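Jendine Community Help > Hand tracking > Before you buy

Is the Vanen glove kit good enough for teaching cloth tasks to a robot?

Marisol Valderrama

Hello all. I work in a small group at a technical college and we have two robot arms which we want to teach simple cloth tasks: pick up a towel, spread it, fold it once. Until now we drove the arms by hand with controllers, and this is very slow. A student with good patience makes one fold in the time in which I could fold the whole cupboard.

We are now thinking to record a person's hands directly and to train from that. The Vanen glove kit would cost us almost 600 euros with the marker cubes, the two gloves and the small screen unit. The other way is the Atinga service, where they record for you and send the files. I have read the product page of the kit several times, but it shows only rigid things - a mug, a screwdriver, a box with a lid. I could not find one word about cloth.

My doubts are these. Does the cloth hide the cubes when you lift it? Do the cables disturb you when both hands must go far apart? And is one camera enough, or must I buy a second one at once? I have one camera which gives 30 frames per second and I would like to keep it. Our room is also not a real laboratory, we share it, so anything that must be screwed to the ceiling is not possible.

I would be thankful for experience from somebody who has used the kit with soft material. Please write also the bad things, I must defend the purchase before my head of department.

Siv Haugen

I have used the Vanen kit since the autumn for cloths and small towels, so I can say something, although my work is only for recording and I do not train the models myself.

First your question about hidden cubes. The cubes sit on the back of the hand, on a small mount, and so they are above the cloth for most of the movement. This is the best thing in the kit. With plain markers glued to a glove I lost the hand each time the cloth came over the knuckles. With the cubes I lose it much less often, and then mostly in two cases: when one hand goes under the other to change the grip, and when I throw the cloth up to spread it. For the throwing I have no solution. I lift it slowly instead, and the recordings are better for it, but of course this is then another movement from the one people make at home.

Your camera should be all right. At 30 frames per second the slow folding is clear enough, but if you shake the cloth the cubes become blurred and the software (I use Cundo, the free version) says the hand is missing. Good light helps more than I expected. One camera was enough for me when it looked down at the table from the opposite side or from above. If it stands low, the near cube hides the far one.

The cables are the weak point. They are thin and light, and you forget them for a while, then you reach to the side and feel a small pull at the wrist. Lead them along the forearm and down over the edge of the table, all on the same side if you can. Leave more length than looks necessary. I had one connector go bad after six weeks, and the replacement was sent without discussion, but I had to wait for it.

Some other points which are not on the product page:

The gloves come in one size. On a small hand the mount turns a little when you grip hard, and then the calibration is no longer true. I put a narrow strap over it.

The fingers are free, so you feel the cloth as usual. For me this was the reason to choose it over a closed glove.

Put the screen unit where you can read it without lifting your head. I had it behind me at the beginning and recorded a complete afternoon with the left glove not connected.

Choose a table with a calm surface and with more space than you need. A kitchen table is too small when you have the cloth, the electronics and your elbows on it. A table tennis table is very comfortable, and you can leave the net on if the cloth is not a big one.

Do the calibration again after lunch, even if you did not take the gloves off for long. The instructions say once per day, and in my opinion this is too optimistic.

I have not tried Atinga, so about the price and the quality I can say nothing. For me it was important that I can repeat a recording the same day if the movement was ugly.

The kind of movement I mean, with a small plaid cloth on the near half of the table:

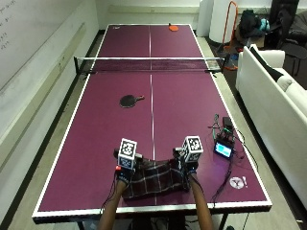
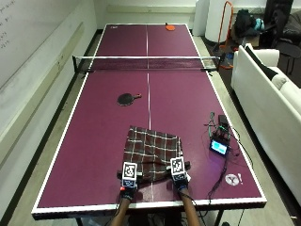
Last changed: February, by Siv Haugen

In both you see that the cubes stay above the hands while the cloth is between them, and where the small screen is, on the right and turned to the person. The cables go away over the right side of the table. In the first one the cloth is stretched between the hands, and this is the easy position for the software. In the second it is bunched, and for such moments I would look at your own files carefully before you trust the tracking of the fingers.

If you buy, ask for the longer cables at the same time. It is not a standard item but they have it - write to the shop address and not to the support form.

tumbledry_k

We looked at it and went with Atinga. It is OK if you know exactly what you want. If you change your mind about the towel you pay again.

Marisol Valderrama

Siv, many thanks, this is much more than I hoped for. The strap is a good idea, two of our students have very small hands. I will ask for the long cables and first try with tea towels, and keep the big ones for later. Does the free version of Cundo export both hands in one file, or must I join them afterwards?

Siv Haugen

One file for each hand. The clock is the same in both, so joining them is not difficult.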